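Prukell Shared Workshop
Home Robot Build, Handout 4: The Simulated Kitchen
31 March 2025
By the Prukell course staff

1. Purpose of this unit

In the preceding units, participants assembled the arm on the workshop bench, routed its cabling, and confirmed that each joint reached its stops without strain. Unit 4 moves the work into software. Before any arm built in this course is permitted to handle dishes, its control program must complete a set of tasks in the simulated kitchen supplied with the Samby project files.

The simulated kitchen serves two functions. It allows a program to fail without damage to the arm or to the workshop. It also gives every participant the same starting conditions, so that results may be compared between benches. Participants who are building at home should use the same files and should not substitute their own models until Unit 6.

2. Preparing the software

Participants should copy the Samby folder from the workshop server to their own machine. The folder must not be run directly from the server. Once the copy is complete, open the settings file and enter the joint limits measured in Unit 3. The limits printed in the Pretorius kit manual are starting values only, and an arm assembled by hand will differ from them.

Set the simulation length to 3000 steps for each trial. Shorter trials do not give the controller time to recover from a poor approach, and longer ones fill the log folder quickly. Leave the random seed at 121 for the first session. The seed determines the order in which test positions are drawn, and a shared seed makes it possible for staff to repeat a participant's result.

3. The sink and the items around it

The counter and sink are fixed bodies. They have collision surfaces but do not move, whatever force is applied to them. Dishes and food items are free bodies and will slide, tip, or roll when touched. A bowl in the basin is a harder target than a plate on the open counter, as the gripper must descend between the basin walls and leave by the same route. When the bowl holds a food item, the two are separate bodies, and the item may shift when the bowl is lifted.

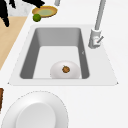 The approach path should therefore be planned from above. A path that enters the basin at a low angle will bring the wrist into contact with the rim before the fingers reach the target. Participants should set a waypoint directly over the basin, pause the motion there, and check the clearance on all sides in the viewer. The faucet must be included in this check. It is a fixed body like the counter, and a collision with it ends the trial.

Lifting speed should be kept low for the first attempts. Most trials lost at this stage are lost during the lift, when a grasp that appeared secure proves to be off center. If the bowl rotates in the fingers, stop the trial, move the grasp point, and begin again from the waypoint. Do not correct the fault by raising the grip force. Excess force in simulation teaches habits that will break a real dish.

4. Changing the viewpoint

The viewer can show the counter from more than one position. A close, elevated view is suited to checking clearance inside the basin. A wider view is better for judging how far the arm must reach to either side and for finding items that have rolled away from their expected location.

Large objects near the front of the counter can conceal part of the basin. A controller that relies on a single view will treat the hidden region as unknown, and the default Samby settings will then refuse to plan a path through it. Participants should confirm this behavior for themselves before changing any setting. The refusal is correct and should be left in place for the first session.

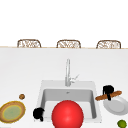

Figure 2. Wide view of the counter, with the red sphere covering part of the basin.

5. Recording results

Each participant should complete six trials with the supplied controller and save the log from each one. For every trial, record the following in the build notebook:

Target item and its location at the start
Viewpoint used for planning
Step at which contact was first made
Outcome, in one sentence
Any setting changed from its default value

Failed trials are to be recorded in the same manner as successful ones. A notebook with almost 121 steps between first contact and lift is not unusual for a new build, and participants should not adjust their timing to shorten this interval until staff have reviewed the logs.

6. Before the next session

Participants using the Trirkstead gripper should replace the finger pads fitted during assembly with the softer pair provided in the kit. The change must also be entered in the settings file, under surface friction. Participants using the standard Pretorius gripper need take no action.

The arm itself should remain unpowered throughout this unit. Bench power supplies are to be switched off at the wall and the leads stored in the drawer beneath each bench. Work on the physical arm resumes in Unit 5, which requires a signed log sheet from this unit.

Participants who began the course in November and are still using the earlier version of the Samby files must update before running any trials. Logs from the earlier version cannot be read by the review program and will be returned unmarked.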